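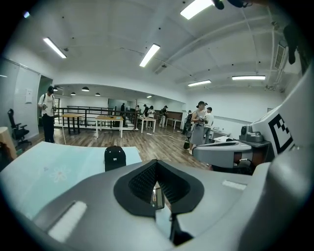 Gripper view with the pad in position, blue table ahead, fixed cell on the right

Ticket: hand-held gripper on the Zirkon cell, pad sticking on close and tracking drifting
Opened: January 2024
Status: monitoring
Priority: medium (I had it as high for one night, then calmed down)

First report

Okay, starting a fresh ticket for this one because the old one turned into three problems in a trench coat and I can't follow my own notes anymore.

The short version: the hand-held gripper on the Zirkon cell closes fine most of the time, but every so often the finger pad hangs up partway and then snaps the rest of the way in. You feel it in your hand as a little click. In the log it shows up as a flat spot in the opening width and then a jump. I ran 100 open/close cycles with nothing in the jaws and got 5 bad ones. With something soft in the jaws it seems worse, but I didn't keep a proper tally so don't quote me on that.

Second thing, which may or may not be related: after a longer session the position of the hand-held unit no longer agrees with the fixed side of the cell. I put the tool back on the same spot on the blue table and the software tells me it's 5 mm off to one side. It isn't. I'm looking right at it.

Firmware on the hand-held is whatever came with the last Grimov package. No updates since we got the cell running.

What I tried first

Power cycle, obviously. Made no difference to the sticking. It did clear the drift, which got my hopes up for a whole coffee, and then it came back.

Swapped the data cable for the spare. Same click, same flat spot. Put the original back so I wouldn't have two changes going at once (learned that one the hard way on the last ticket).

Re-ran the width calibration from the Clonov tool. It passed without a complaint. I'm a bit annoyed by that, to be frank – a calibration that passes on a sticky pad isn't telling me much. It only looks at fully open and fully closed, so anything that goes wrong in between sails right past it.

Update: the pad

Got some time with it and took the pad off. It's the black V-shaped one with the mesh texture on the inside, and the slot at the bottom of the V is narrow enough that you can't clean it properly while it's mounted. I'd been wiping the sloping faces and feeling pretty good about myself. Meanwhile there was a nice felt of fluff packed down behind the pad where the cloth never reaches. Probably from all the towel folding we did before the break.

Cleaned it out with a soft brush and a wooden toothpick. Please don't use a screwdriver in there, the mesh marks really easily and a new pad from Sutherland takes forever to arrive.

While it was off I also found that one of the two pad screws was looser than the other. Not falling-out loose, but I could turn it with just my fingers, and that can't be good. The pad could have been rocking a hair on every close. Put both back with the small torque driver at the setting on the cell card.

Ran another 100 cycles. Zero flat spots! I did a little dance. Then I ran 500 and got one, at cycle 412 or thereabouts – no idea, I was eating a sandwich and only saw the warning count go up afterward. One in 500 I can live with for now, but it isn't zero, so I'm leaving the ticket open.

Update: the drift

This took me longer, mostly because I was sure it was the hand-held and so I kept poking at the hand-held.

The fixed side of the cell has the square black-and-white marker on its white face, and the tracking uses that as its anchor. I'd never touched it. When I finally went over and pressed on it, one corner gave a little under my thumb. The adhesive had let go there and the corner was lifting. Not much, you'd never spot it from where you stand to operate the thing. But the software assumes that square is flat, so if it bows, the whole pose tips a bit, and by the time you're out at the far side of the table a tiny tilt has turned into a real offset.

Why the power cycle seemed to fix it: my guess is that the restart takes a fresh anchor and zeroes everything against it, bowed corner and all. Then the machine warms up, the corner moves again, and off we go. I can't prove that. It fits what I saw, and I'm going with it until something better comes along.

Printed a new marker at the same size, measured it with the calipers before sticking it on (the print dialog loves to scale things to fit, check that box every time), and cleaned the face with alcohol before it went up. Pressed it down from the middle outward so there's no bubble. Then I redid the full cell calibration, fixed side first and hand-held second. Order matters here. If you do the hand-held first it lines itself up with the old anchor and you get to do the whole thing again. Ask me how I know.

Check after that: touched the tool to the same point on the table, walked it around for a while, came back. Within 1 mm. Did the same after a long warm session and it was still within 1 mm. I'm pretty happy with that!

Side note on lighting, since it always comes up: I wondered if the ceiling lights were throwing glare on the marker and confusing things. Tried shading it with a sheet of cardboard held up at arm's length. No change in the detection score, old marker or new. So I'm taking that off the list.

Still open

The one flat spot in 500. Could be the pad still bedding in, could be a bit of fluff I missed, could be the encoder having a moment. If it shows up again I'd like to catch the raw trace this time, so please leave logging on full when you use the cell. It eats disk but we've got room.

The counter on the hand-held resets when you unplug it. I'd like it not to, so we'd know the real cycle count on a pad. Have sent that to Clonov as a feature request and got the automatic reply.

No spare pad in the drawer. I've put in an order with Sutherland for a pair.

If you're running the cell this week

Brush out the slot before you start, takes a minute. Check both pad screws by finger, no tools, and if either one turns then stop and ping me on this ticket. Give the marker corners a press too. If the pose looks off, don't restart it right away – save the log first, then restart, otherwise the evidence goes out with the bathwater.

Latest

Took it up to 700 cycles on the cleaned pad, counting the earlier runs, and there's still only the one flat spot. Drift check still good. Leaving this on monitoring until the new pads get here, then I'll fit one, rerun the 500 and close it if it's clean.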